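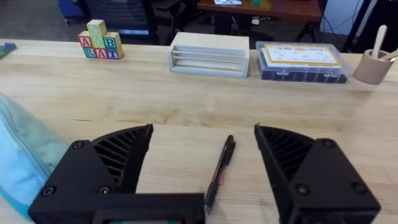

Week 2: Ratings, rosters and why your favourite player is a 74

Right, so last time we got as far as what a sports sim is trying to copy. This week I want to talk about player ratings, which is where most of the arguments start (and most of the fun, if you're me).

Think of a made-up league. I'll use mine, with Ladcombe and Brerallow as the two big clubs, and you'll see them again in the worksheet. Every player gets a set of hidden numbers: speed, passing, stamina, and so on. The overall score on the screen is just a weighted mix of those, and the weights change with position.

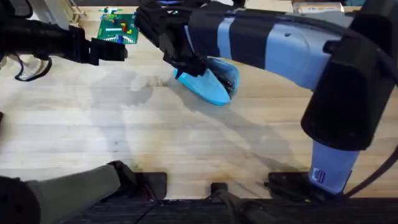 Tabletop with two arms

Now, Lesego asked me a good one after class: why not simply use real match stats? Well, you can, but a striker who played 200 minutes and one who played 2000 shouldn't be trusted equally! So we pull the small sample back towards the league average. I'll do the sums on the board, so bring something to write with.

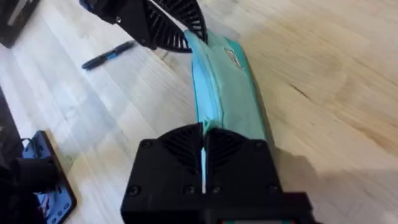 Photo: Marthinus Shezi

Form is the other headache. If you let it swing too much, Brerallow lose to everybody for a month and players give up on the save. Too little and every season feels the same. I like a small weekly nudge, capped both ways, but try your own and tell me I'm wrong.

For next time
Read the Hendricks chapter on classic teams, the first half only.
Open the roster file (865 rows, sorry) and pick two players whose overall looks off to you.
Write a paragraph on each. Send it to Tarun Pandey, not me, as I'm away for most of August.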